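Killden Surfacing Works, open afternoon in May

The Killden plant makes quartz and sintered slabs for kitchen counters, and twice a year it opens the line to fabricators, fitters and anyone else who signs up in advance. I attended the afternoon session, which ran from 1:30 p.m. until a little after 5. My interest was in slab flatness and in how the marble-pattern products are veined, so the notes below are uneven. Edge profiling and sink cutouts were also demonstrated, and I skipped both.

The visit starts in the reception building, where sample counters are fitted out with everyday kitchen equipment.

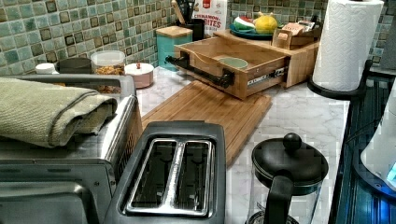
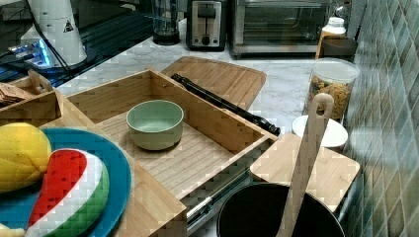 Marble-look counters at Killden, in use with small appliances and bamboo pieces.

Safety briefing took 9 minutes. Visitors need closed shoes; glasses and ear protection are handed out at the door. The group was then led across the yard to the raw material store by Mudassar Satti, the process engineer for line 2, who stayed with us for the rest of the tour and answered most questions with a number.

Raw material

Crushed quartz arrives in bulk bags and is held in silos by grain size. The coarse grades go into the plain speckled colors. The marble patterns use mostly fine grain and powder, because coarse particles show through a white base as gray dots. Resin is stored in a separate temperature-controlled room that we saw only through a window. Pigment is weighed by hand for small orders and by a dosing unit for everything else.

Moisture in the quartz is checked on every delivery. A damp batch cures badly and the slab comes out with soft spots near the corners. Satti showed a rejected piece where a steel scriber had left a visible line. The same tool on a good piece left only a gray metal mark that rubbed off with a cleaning pad.

Mixing and veining

Base mix and vein mix are prepared in separate mixers. For the older patterns, the vein color is dropped onto the base before pressing, and the result is on the surface only. Cut such a slab and the edge is plain white. For the newer Pustitz range the vein is cut into the loose mix by a blade that follows a programmed path, and pigment is fed in behind it through most of the depth. The edge then shows a gray line that meets the line on top, though on the cut sections I looked at, the match was off by a few millimeters in places.

I asked about pattern repeat. The older Marwat range has four vein layouts and a fitter who buys several slabs will get duplicates. Pustitz has more, but the number was not given. Anyone joining two slabs in an L-shaped kitchen should ask for the layout codes, which are printed on the end label.

Pressing and curing

The filled mold goes under a vacuum press with vibration. Cycle time was not posted and I did not time it. The press is loud even with ear protection and conversation stops until the group has moved on. Slabs then go to a stacked oven, and after that they rest on racks before any grinding. Satti said that shortening the rest period was tried once to clear a backlog and produced slabs that bowed after polishing.

Flatness is measured on a granite table with a straightedge and feeler gauges, and again after polishing with a laser line. I had expected the laser to be used for both. The explanation was that an unpolished surface scatters the line too much for a useful reading. We were allowed to try the feeler gauges on a slab that had failed. The gap was easy to find at the middle of the long side.

Polishing and inspection

The polishing line has a row of heads with progressively finer abrasive, running under water. The water is collected in floor channels, settled and reused. Floors here are slick and the marked walkway is worth keeping to.

Inspection is done by two people under angled lights. They mark faults with wax crayon: pinholes, stray pigment, scratches, and what the plant calls ghosting, a cloudy patch where the base mix was uneven. Matte finishes get a second check because faults show differently once the gloss is gone. I looked at one marked slab for some time before I found the fault inside the circle.

Cutting to stock size is the last step. The larger of the two sizes listed on the board in the hall was 2850 mm long. That day's counter stood at 2238 slabs, which Satti said was the running total for the month on line 2.

Heat and stain tests

The test room was the most useful stop. Coffee, beet juice, mustard and permanent marker had been left on sample tiles overnight. All but the marker came off with dish soap; the marker needed alcohol. On the matte tile the mustard left a faint yellow shadow that was visible from the side.

For heat, a pan was brought to temperature on a hotplate and set down on a resin-bound tile and on a sintered one from the Zukach range. The sintered tile was unmarked. The resin tile had a pale ring. The plant's advice is to use a trivet for pans and to keep toasters and small ovens on their feet with clearance behind them. Longer exposure to moderate heat was not part of the test, and I would have liked to see it.

Practical notes

Registration is by email through the distributor. The parking lot fills early and there is a second one behind the warehouse. Photography is not permitted at the veining station or in the resin area. Coffee is served at the end in the reception building, along with the sample box, which holds six small tiles and a price list without prices. Large slabs can be viewed in the yard by arrangement, and a fitter's card or a distributor letter is needed to buy seconds.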